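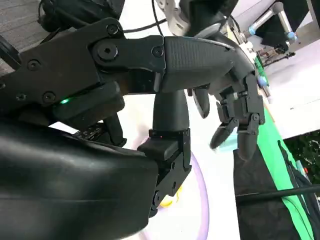
A black thumb with a crosshatched tip, green LED lit below.

Lakau: where the build stands and what we need before September

Lakau is the new walk-through piece from Luvero, and the first one since the group moved out of the old dairy. Most of you got the short version in the spring letter. A lot has changed since then, including the floor plan, so please read this one even if you think you know the piece.

The story first. Lakau is a ferry town on a river that stopped moving. The people in it kept going down to the landing out of habit, and after a while they started leaving things there for a boat that never came in. Two figures look after what gets left. Ban keeps the near bank and remembers who brought each object. Irko keeps the far bank and is supposed to forget. Visitors come in on Ban's side, cross a low bridge, and leave on Irko's side. They can carry something across or leave it on the landing. There is no wrong way to do it and the crew won't be coaching anyone.

Si-eun Cheon wrote the story and has revised it since the spring. In the earlier version Irko was a thief. People in the first read-through kept asking what Irko had stolen and when they would find out, and that pulled the whole piece toward a puzzle with an answer. Si-eun took the theft out and rewrote the far bank as a place where things lose their labels. The text panels on that side are being redone. The ones on Ban's side stay as they were apart from the last one, which mentioned the theft.

The structure

The landing is a raised wooden deck with a ramp at each end. The bridge sits in the middle and spans a bed of dark gravel standing in for the river. We talked for a long time about using real water and decided against it. The site doesn't drain well, and the extra weight would have meant a different base.

The bridge is 30 feet long. It was going to be 41, and some of the drawings going around still say that. If you have a drawing with the 41 on it, recycle it. The shorter span came out of the site visit, when Valter Bråten measured from the fence to the service road and found that the old figure didn't leave room for the exit ramp at a slope a wheelchair can use comfortably. Shortening the bridge fixed the ramp and also saved us a support in the middle, so the gravel bed now runs clear underneath.

Railings are steel, welded in sections and bolted to the deck. The Ban side sections are finished and primed. The Irko side sections are cut but not welded. Valter would like to keep the same people on the welding so the beads match, and has asked that anyone who wants to learn come to the practice bench first and work on scrap. The practice bench is open during all regular shop hours.

The two figures are tall frames skinned in sheet metal. Ban is standing. Irko is seated with its back to the bridge, which is new. In the old plan both figures faced each other across the river, and the scale model looked like a chess set. Turning Irko around also means that people coming off the bridge have to walk around it to see the face, and that slows the line down in a spot where we have room for a line.

Ban's head has been made twice. The first was too heavy for the neck joint and has been set aside for the shop wall. The second is lighter sheet over the same ribs. It has been test fitted and the bolts line up after some filing on the left side.

Light and sound

Yoon-hee Sung is doing the lighting. The near bank is warm and low, mostly lanterns hung from the railing. The far bank has very little light at all, and what there is comes from under the deck through the gaps between boards. Yoon-hee wants the boards on that side spaced a little wider than standard. This has been checked against heel width and cane tips and the spacing we settled on is fine for both. Please don't "correct" it if you're on the deck crew. It is marked in blue pencil on every joist.

The lanterns are the part that needs the most hands. We are making them from waxed paper over bent wire, and each one carries a line of text from a person in the story. Si-eun has the lines ready. The paper has to be lettered before it is waxed, and the wax has to cure flat overnight. We lost a batch in April by stacking them too early. There is now a rack for this behind the paint cabinet, and the rule is one sheet to a shelf.

Sound is Aoi Tamura's, and it is mostly recorded on the river below the old mill: rope against a post, boat hulls knocking, footsteps on boards. There is no music in the piece at this point. Aoi has a short sung part for the far bank and would like to try it with the deck in place before deciding. The speakers go under the bridge in sealed boxes. Two of the boxes are built. The lids on both need a better gasket.

The objects

Several people asked what happens to the things visitors leave. They stay on the landing for the whole run. At close each night the crew moves them one shelf farther back, so the oldest things end up at the rear wall of Ban's shelter. After the run, anything with a name and address on it gets mailed home if the owner has asked for that on the tag. The rest is kept for the next showing.

We will print 1000 tags. They are plain card with a hole and a string, and a space to write who brought the object and who it is for. People don't have to fill them in. Tags are only used on the near bank. Anything carried across to Irko's side has its tag taken off at the end of the bridge and hung on the hooks there, and the object goes on with no tag. We expect a pile of hooks full of tags by the last night and the frame for them has been built with that in mind.

Please don't leave food, anything alive, anything that burns easily, or ashes. We have had ashes left at earlier pieces and did our best by the families, but we aren't set up for it and the gravel bed is not a good place for them. There will be a sign.

Schedule

The next full build day is Mon 19 June, starting at 10 in the morning at the shop. The main job is to lay the near half of the deck on the actual base and walk it. Wear closed shoes and bring gloves if you have your own. Lunch is provided. If you have signed up for lanterns, you'll be in the side room and can come any time before lunch.

After that the plan is to finish the Irko railings, skin the seated figure, and do a complete assembly in the yard with lights on after dark. Then everything comes apart again, gets numbered, and goes onto the truck. We load in during the first week of September. Tekle Wolde is running transport and has asked for the final list of crates well ahead of that. In past years people have turned up on loading day with one more thing. This year the truck is smaller and there won't be room.

Tekle also needs two more drivers for the support vehicles. You need a clean license and you need to be comfortable backing up with a trailer on gravel. If you've never done it, say so and you can ride along as the second person.

What we still need

Waxed paper is covered. So is primer. We are short on clamps, long ones especially, and would like to borrow them through the end of summer. Put your name on them with tape. We can use old rope, the thicker and more worn the better, for the landing posts. New rope looks wrong next to the deck and we have already tried burying some in the yard to age it, with poor results.

We also want wooden boxes and small crates for Ban's shelves. They don't need to match. No plastic, no printed logos.

Letterers are needed most of all. A steady hand is enough, and Si-eun has an alphabet sheet to copy from. The letters are narrow with long tails, and it takes an evening to get used to them.

Docent shifts for the run will be posted once the opening hours are confirmed. Each shift has a person on either bank and a person at the bridge. The bank positions are in costume and don't talk. The bridge position is in ordinary crew clothes and answers questions about ramps, restrooms and how long the line is. If you have a strong preference, note it on the board by the shop door, under the name of the bank you want.

Keys to the side room are back on the hook. Please sign for them.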